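Frequently asked questions about my TV recaps

I get a lot of the same emails every time a new season starts, so I finally sat down with a big coffee and answered them in one go. If yours isn't covered, the contact form still works and I do read everything (eventually!).

Which shows do you recap?

Right now it's Ovidby, the small-town drama with all the lighthouse business, and Hayat, which I came to late and then swallowed whole in one very unhealthy weekend. I also do the occasional post on older stuff when I'm rewatching something on the couch. I stick to 3 shows at a time. I tried 4 one fall and my sentences stopped making sense by November.

Will you spoil me?

Yes, if you read the recap before you watch the episode. Everything up to the episode in the title is fair game. I don't talk about leaks, set photos or next-week trailers, and I take down comments that do. If you're behind, the character guides are sorted by season, so you can stop reading where you stopped watching.

Why are you so mean about the husband on Ovidby?

Have you met him? He forgot her mother's funeral and then asked what was for dinner! I know he has fans, and I know about the eyelashes. I've had long, passionate emails about the eyelashes. I think the actor is wonderful and I'd watch him read a parking ticket, but I'm going to keep yelling about the character until he apologizes to somebody on screen.

Do you take requests?

I do – just don't expect them fast. Send me the name of the show and one reason you love it. Please don't send a 50-point list of reasons, however good it is (and it was very good).
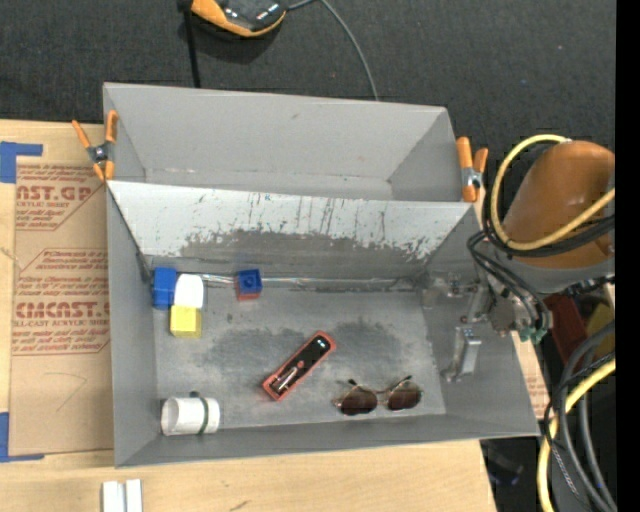

Blue, white and yellow blocks in one corner of a gray bin.

How long does a recap take you?

Longer than you'd think. I watch once just for fun, no notes, snacks allowed. Then I watch again with the pause button and write as I go. Most of them go up by lunchtime the next day. Finales take longer, partly from the length and partly from the crying.

Do I need to read the old recaps first?

Nope. There are 861 posts in the archive and I wouldn't wish the early ones on anybody. I used to put whole sentences in capital letters. Start with the current season and dip back if a name confuses you.

Can I listen instead of read?

Some of them, yes. I record the Hayat ones and put them up on Ludeo, usually by the evening. You'll hear my dishwasher in a few. The Ovidby recaps are text only for now, as they run long and I lose my voice halfway through the husband section.

Do the studios pay you?

No. I pay for my own subscriptions and nobody sees a post before it goes up. Brirard sponsors the newsletter, which covers the hosting bill, and they have no say in what I write. Sponsored newsletters say so in the first line.

Can I disagree with you in the comments?

Please do! Some of my favorite threads are the ones where I'm outvoted by everybody. Go after the opinion and leave the person alone, and keep remarks about the actors' real-life relationships somewhere else. I delete those without a warning.

My comment vanished. What happened?

Most likely the spam filter ate it. Anything with two or more links gets held until I can look at it, and I check the pile in the morning. If it's still missing the day after that, drop me a line with the name you posted under and I'll go digging.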